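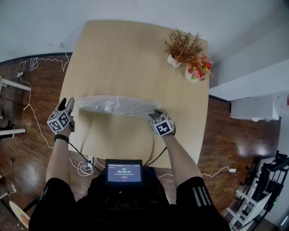 What decides whether a hand-held gripper is worth keeping?

Finger wear, mostly, and how far the jaw position drifts between calibrations.

Emília Hrubý has spent much of the year on those two numbers at Ustden, where she runs the comparison of three gripper designs. Each goes through 2,000 open-close cycles before she looks at its data. "The first few hundred tell you nothing," she said. "The spring hasn't settled."

Thin plastic is her preferred test material. A rigid block hides a poor fingertip, she said, while film slides as soon as the pads stop meeting flush. The Stilow fingers closed evenly but were slow to release. The Flesel set released well – its pads had to be replaced in September.

Her colleague Otakar Kolář handles tracking. He wants the marker cube fixed to the gripper body with no adjustable joint. "Every joint is another offset to measure," he said. He recalibrates after 8 hours of use and logs the difference.

Hrubý has not chosen a design. The third is still on the cycle rig, and Kolář has asked for a stiffer cube mount before it goes any further.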